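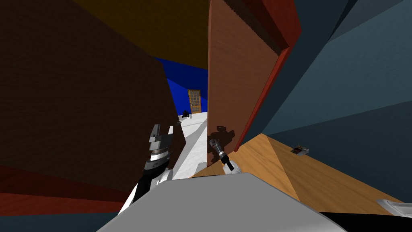
*Both arms up, big brown wall on the left.*

Jan 12, 2021

I finished the sourdough rye tonight and I have to write it down before I forget what I did, because it is the best loaf that has ever come out of this kitchen!

So. Last night I fed the starter at bedtime with the dark rye from Peltholm (the coarse one, in the paper sack) and left it on top of the fridge. By breakfast it had climbed right up to the rubber band and smelled like apples. I've been keeping it too cold all winter, I'm sure of it now. 200 grams of starter, then the flour, then water a little warmer than my hand, and a spoonful of the molasses Oduor Chege gave me at the bus stop on Wovomgate, of all places. He'd been carrying the jar in his coat for days hoping to run into me. What a man.

The dough was a swamp, as rye always is. I used to panic at this point and throw in more flour, and then wonder why I had a brick. This time I wet my hands, scraped the whole lot into Grandma's long tin, smoothed the top with the back of a spoon and walked away. 70 minutes by the radiator and there were little pinholes opening all over the top, just like the Magnusson book says to look for. I've read that page so many times the corner has come off.

Oven as hot as it goes for the first 20 minutes, then way down. The smell! It got all the way to the stairs, and the upstairs neighbor shouted down to ask what it was.

You're supposed to wait a full day before cutting rye. I lasted nearly 2 hours. It was a bit gummy in the middle, which serves me right, but the crust was thick and almost black and the flavor went on and on, sour first and then that sweetness from the molasses. Ate the heel standing up with cold butter and salt. Then ate the next slice sitting down, with the last of the pickled herring.

Things to try next time: caraway, maybe toasted first. A bit less water. The lid on for the first part, if I can find the lid. I also want to soak some old bread crusts and mix them in, the way Oduor's aunt did, he swears it keeps the loaf moist for a week (ours won't see a week).

Called Mom and talked about nothing but bread, poor woman. She wants half of the next one. I've wrapped the rest in the blue Flerkard dish towel and put it in the cupboard so I'll leave it alone till morning.

Starter is fed again. More rye on Saturday!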